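Jendthorpe introduces low-odor waterborne finish for interior wood

Bododness topcoat to ship to contractors and cabinet shops from April

IBARRA — Jendthorpe, a maker of coatings for interior wood, today announced Bododness, a clear waterborne topcoat for tables, desks, shelving and cabinet doors. The product will be sold through trade distributors beginning in April. It replaces the company's earlier two-part clear coat, which will remain available until existing stock is sold.

Bododness is a one-part finish. It needs no hardener and has no pot life limit once the container is opened, provided the lid is closed between uses. The company developed it for small shops and on-site refinishing crews that work in occupied buildings, where strong solvent odor can force a room to be closed for a full day or longer.

Drying and recoating

At normal room temperature and moderate humidity, a coat applied at the recommended thickness can be sanded and recoated after 90 minutes. Most interior work requires 2 coats. A third coat is advised on surfaces that will be wiped down daily, such as restaurant tables and reception counters. Full cure takes longer than surface drying, and objects with rubber feet should be kept off the finish during that time.

Low temperatures slow the process. The company does not recommend application in unheated rooms or on wood that has been stored outdoors and has not had time to adjust to indoor conditions.

Appearance

The finish is supplied in matte and satin. Both dry clear and add less yellow than the oil-based products commonly used on the same furniture. On strongly striped grain, the contrast between dark and light bands is kept close to that of the unfinished wood. Customers who want a warmer tone can apply a compatible stain or a thin sealer coat first — a test on a hidden area is advised in either case.

Gloss readings vary with film thickness and with the direction of light across the grain. Shops matching an existing piece should compare samples under the lighting in which the piece will be used, and should view them from a low angle as well as from directly above. 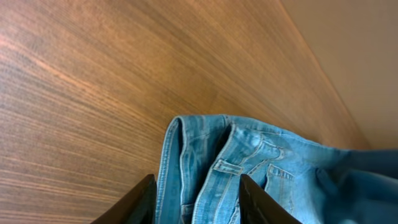
Testing

Bododness was tested over a period of 66 weeks at the Flisimetti laboratory, an independent facility that works with coated wood and paper products. Panels were exposed to water, coffee, hand lotion and common household cleaners, then wiped and graded by eye against untreated controls. Of the panels submitted, 69 percent showed no visible change after the longest exposure in the series. The remaining panels showed slight dulling, mainly from the hand lotion. No panel showed softening of the film.

Abrasion and adhesion tests were carried out on oak, walnut, maple and birch. Results for each species are listed in the technical data sheet. Tropical woods with high oil content were outside the test program, and the company makes no claim for them at this time.

Application and packaging

The product can be brushed, rolled or sprayed. Spray users should strain the material before filling the cup and keep a wet edge on wide panels. Tools are cleaned with water and mild soap before the finish dries. Dried finish must be removed with a suitable stripper.

Containers are available in quart, gallon and five-gallon sizes. Each label carries a batch code, and the company asks that containers from different batches be mixed together before large surfaces are coated. Unopened containers should be protected from freezing.

Availability

Distributors may place opening orders now. Sample panels in both sheens, the technical data sheet and the safety data sheet can be requested from the trade desk at the Ibarra office. Pricing is set by individual distributors.

About Jendthorpe

Jendthorpe produces clear coats, stains and sealers for interior wood. Its products are made in Ibarra and sold to furniture makers, cabinet shops and refinishing contractors.

Press contact: Jendthorpe Trade Desk, Ibarra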